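Noch 60 Minuten bis zum Zug

Cundside hat verloren. Wieder. Ashley Haworth hörte es im Treppenhaus, zwei Stockwerke tief, irgendein Radio hinter irgendeiner Tür. Egal. Schlüssel, Tür, Schuhe an lassen.

Das Wohnzimmer roch nach Colin. Nach seinem Tee, nach Heststead, nach fünf Jahren Regen in der Jacke. Er war schon weg, hatte einen Zettel dagelassen. »Trikots aufs Sofa gelegt. Nimm, was dir gehört. C.«

Was ihr gehört. Gute Frage — sie hatten ja alles zusammen gekauft, auf allen 157 Auswärtsfahrten, er zahlte, sie trug. Oder umgekehrt. Sie wusste es nicht mehr. Das Rote vom Abend in Fasarton, das hatte sie an. Oder er. Es hat geregnet, daran erinerte sie sich, und am Kiosk gab es nur noch kalte Pommes.

Schnell jetzt. Tasche auf. Rot, weiß, rot. 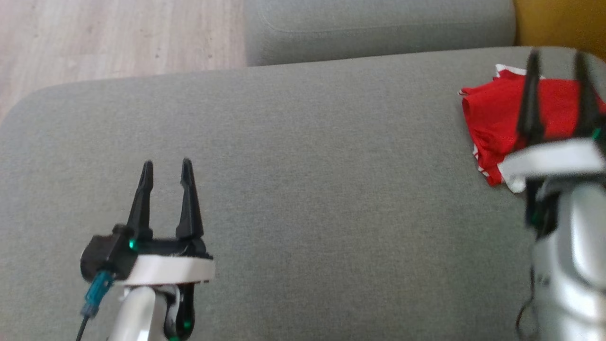
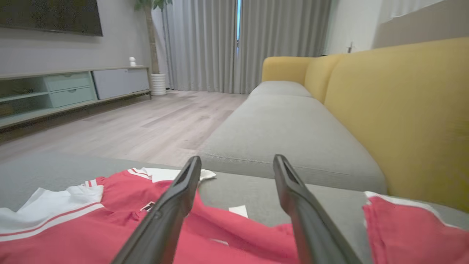
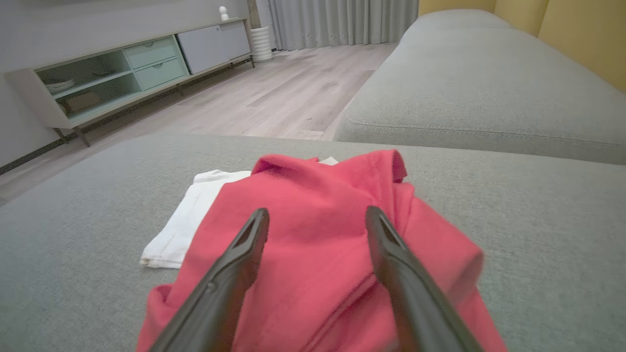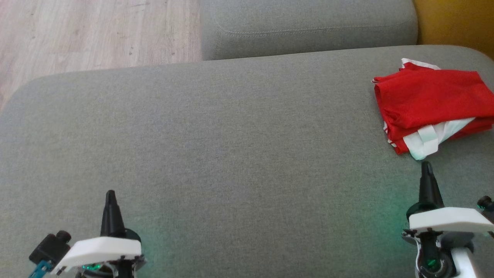 Das graue Sofa mit der gelben Ecke, von dem Ashley erzählt.

Sie faltete eins. Ärmel nach innen, dann die Hälfte, dann noch mal. Schief. Colin Gosling faltete besser, Colin Gosling konnte überhaupt alles besser, was still war. Bügeln. Warten. Gehen.

Das Handy. Mutter. Nicht jetzt.

Fast 3000 Kilometer in einem Sommer, damals, im Bus, sein Kopf an ihrer Schulter und dieser Mann hinter ihnen, der bis Heststead durchsang. Sie hatte ihn gehasst, den Mann. Jetzt hätte sie ihn gern gehört.

Sie hielt sich das zweite vors Gesicht. Waschmittel. Er hatte sie gewaschen. Alle. Der Idiot hatte sie gewaschen, und der Kragen roch nach nichts mehr, nach gar nichts, nach Laden.

15 Minuten noch, wenn sie rannte. Sie rannte nicht. Setzte sich auf die Kante, die Tasche zwischen den Füßen, und rechnete aus, wann der nächste fuhr. Dann der übernächste.

Schritte im Treppenhaus. Langsame, zwei Stufen, Pause, zwei Stufen. Das Knie. Sie kannte das Knie.

»Phí hat zu«, sagte er durch die Tür. »Ich hab keine Suppe bekommen.« Und dann, weil sie nichts sagte: »Bist du noch da?«

Ashley zog das Trikot wieder aus der Tasche und legte es zurück aufs Sofa, den Kragen nach oben.

»Ist offen«, sagte sie.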